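Mevon white storage bin: my review after a few months

I bought this in April to stop the hall cupboard swallowing all our badminton bits. We'd been using an old shoebox, which split, then a carrier bag, which was worse (shuttlecocks do NOT like being squashed under a pair of trainers!). The Mevon was the plainest thing in the Weriton catalogue and I nearly scrolled straight past it.
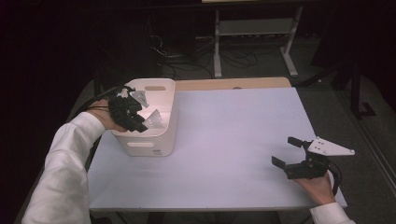
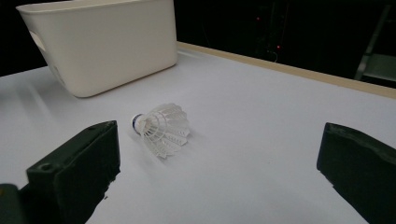 White bin in both, with a shuttlecock next to it in the second.

What I like

The handles, mainly. They're oval slots cut through the plastic, and I can get my fingers in without the edge digging in. The corners are nicely rounded too, so there's nowhere for fluff to wedge itself and a quick wipe does the job. It feels solid — I had a Tustance tub before that bowed in the middle as soon as you put anything in it, and this one hasn't budged. Three tubes of shuttlecocks go in with room for the loose ones on top.

What I'm less keen on

No lid! You can get one separately but it was out of stock when I ordered and still is. White also shows every scuff, and after a fortnight on the cupboard floor mine had a grey line round the bottom that took a good scrub. The label near the base is tiny as well, so don't expect to read it without your glasses.

Would I buy it again?

Yes, and I have — there are 2 in the cupboard now, the other one full of hats and gloves. The Haddad version is a bit cheaper but my sister's has gone yellow. Four stars from me, five if they ever find those lids.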